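Robotics Lab Planning, handout for unit 4: What goes on the equipment list

Last time we did the big stuff (arms, compute, floor space) and I promised we'd get to the part of the budget everybody skips. Paperwork handling! Say the job is clerical: sheets get squared up, punched, and put in a tray. You want demonstrations from people before you buy a single arm, and that means wrist trackers, cables, a table, and a whole lot of paper.
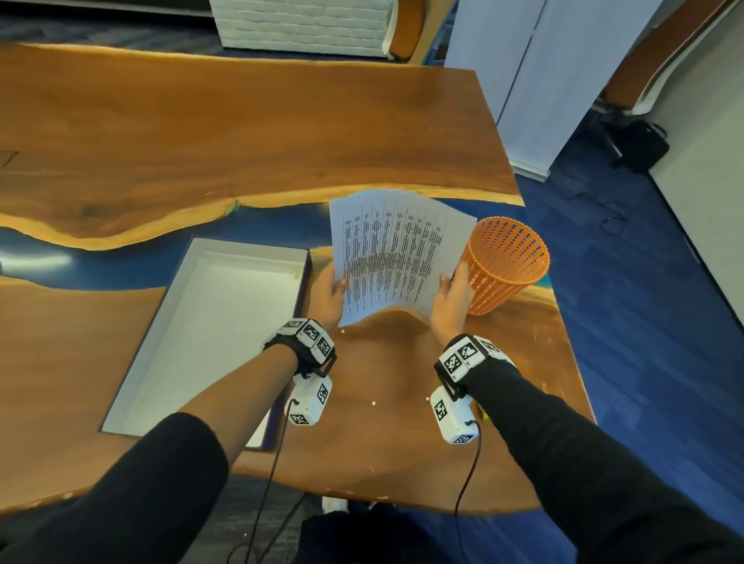

Notes by T. Allent

Start with the paper, as it's the cheapest line and the one my students always get wrong. Thick stacks bend and fan out in your hands, and a gripper that's fine with one sheet may be hopeless with a pile. So price your gripper against the thickest stack you plan to handle. Our worked budget uses two quotes, one from Stillex at $490 per gripper and one from Flulau at $36 more. Flulau's includes spare finger pads (I'd take it, but argue with me in class).

Next, the wrist trackers. Buy them in pairs and put a spare pair on the list, plus longer cables than you think you need. Measure from the wrist to wherever the cable ends up, with the person seated and reaching across the table. I budgeted short ones in my first year and spent December reordering.

Then the small tools. A hole punch plier, an open tray, a wastebasket: $70 covers the lot, and I let students round it to $73 with tax.

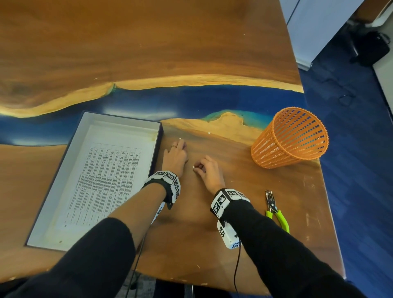 Cleanup needs its own line too. Punching leaves little paper dots, and picking those up is a much harder task for a robot than moving a sheet. Decide early if it's in scope. If it is, you're shopping for finer fingertips or a small vacuum tool, so ask Teoh for a quote on both before you fix the total.

For next class: bring your draft list with one price per line, shipping kept separate, and a star next to anything you'd cut first.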